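3.2 Protecting work surfaces with taped paper
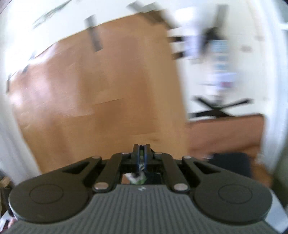 The second part of the study deals with the covering of tabletops before craft work, repair, and other activities that leave marks behind. In the household survey described in Section 2, this was the most common form of surface protection after the tablecloth, and it was the one about which the respondents had the most to say. Of the 2,976 survey forms returned, 2,055 mentioned a sheet of paper or cardboard placed on a table for a single job or for several jobs in a row. In 355 of these the respondent also described how the sheet was held in place.

Figure 4. Brown sheet fixed to a white tabletop with strips of gray tape.

The forms show three main ways of fixing a sheet. In the first, the sheet is simply laid down and weighted with whatever is at hand. In the second, the edges are folded under the tabletop and held by clips or by the weight of the table leaf. In the third, short strips of tape are placed across the edge of the sheet, so that one part of each strip sits on the sheet and the other part on the table. Figure 4 belongs to the third group. The strip on the top edge, left of center, has its longer part on the brown sheet and its shorter part on the white surface. Most respondents who used tape described this same uneven placement. Several wrote that a short hold on the table made the strip easier to peel away afterward, while a long hold on the paper kept it from tearing loose during work.

The number of strips varied a good deal between households and depended more on habit than on the size of the sheet. Corners received the most attention. Respondents from Pindon tended to place one strip straight across each corner, at a slant to both edges. Those from Dalen more often used two short strips close together, one on each side of the corner or both on the same side. The two short strips near the top corner in Figure 4 lie next to each other, and the arrangement is closer to the Dalen habit. We draw no conclusion from this about where the practice was learned, as both arrangements were reported in each of the two towns.

Creases were a frequent complaint. A sheet that has been folded for storage keeps a raised line when it is opened again, and small items placed on the line may tip or roll. The sheet in Figure 4 has a thin, slightly raised crease across its middle and a second, fainter one lower and to the left. In the follow-up visits, 64 households were asked to show how they dealt with a crease of this kind. The answers fell into two groups of nearly equal size. One group turned the sheet over before taping it, so that the fold pointed toward the table. The other group left the sheet as it was and moved the work to one side of the fold. A few households in Etim kept their paper on a roll and had no folds to manage, although they reported that the ends curled and needed more tape.

The place of the sheet on the table also deserves comment. In the survey instructions we had assumed that the covering would be set square to the table edge and that all tools and materials would be kept on it. The visits did not bear this out. Sheets were often laid at an angle, and many households left part of the table bare on purpose. The bare part served as a shelf for items that had to stay clean or that were needed only now and then. In Figure 4 several items lie on the white surface to the right of the sheet. Respondents spoke of this strip of open table as "the side" or "the dry end," and some were firm that nothing from the covered area should be put down there.

Removal was studied less closely. The Plosine paper used in our own trials came away without damage when the tape was pulled back slowly and low to the surface. Tape left in place through the whole of December was harder to lift and in some trials left a thin film on a painted top. Households that reused their sheets usually left the strips attached to the paper and pressed them down again, adding a fresh piece where the old one no longer held. This saved tape, but it meant that the sheet returned to the same position each time and that wear gathered in one area. The question of wear is taken up in Section 3.3, together with the results for cloth and plastic coverings.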